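Gripper closes on nothing about half the time – student project, shelf restocking task
Posted by shelf_despair, 10/4/20

Our club has one entry in the Vevivis student challenge and one arm to do it with. The job is to take a small item out of a dish and put it on a shelf. We have run it 200 times. The fingers come down, close politely on air, and carry the air to the shelf with great care. 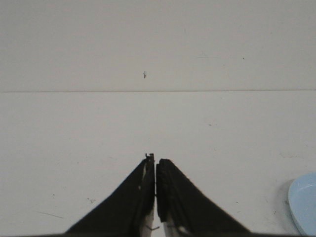
We recalibrated with the Prinden board and nothing changed. The finals are in November and we have 6 practice sessions left. Is it the calibration, or is it us?

jendness_alum

It's you, but in a fixable way. We used the same setup in the Jendness league. Check whether the wrist camera has shifted in its mount. Ours crept up to 15 mm over a term and we blamed the software the entire time – the software was very gracious about it. Tighten the mount first, then calibrate. If you did it in the other order, do it again.
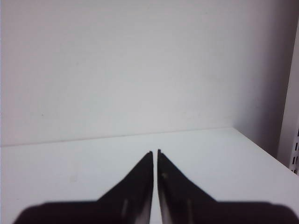

2 min read

Also, teach the shelf half separately. Start the arm over the bare shelf with the gripper nearly shut and practice only the approach and the release. When you train the whole run at once, a bad grab ruins the data for a perfectly good place. Hauksdóttir's course notes have a chapter on splitting tasks. It's long, but the diagrams are decent.

gripes_and_grips

Have you tried a bigger dish

shelf_despair

Mount was loose. We've retightened it and are on run 206. No comment on the dish.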